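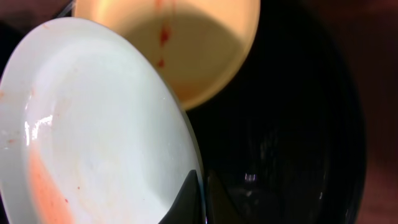

I keep coming back to the letters. The little history room in Mersha has 300 of them, most written between two women who ran a boarding house together on the Studska road and shared it until one of them died. The card in the glass case calls them "lifelong friends," and every time I read it I want to borrow a pencil.

Now, I know the argument for caution, and I have some sympathy with it. People used warmer language back then, and two women could share a bed to save on coal. We shouldn't hang our own words on people who never used them. Fine! But the same room has a card about a banker and "his beloved wife," and as far as I can tell the only proof of the beloved part is that they had the same address for 86 years between them. No one asked him for paperwork.

What I'd like is pretty modest. Put the letters out where people can read them, especially the February one about the empty chair, and let the card say that these two made a home and a life and wrote to each other like this whenever they were apart. A kid from Pukent on a school trip, maybe a kid who has been wondering about a few things, can take it from there. I was that kid once, and I walked right past the case.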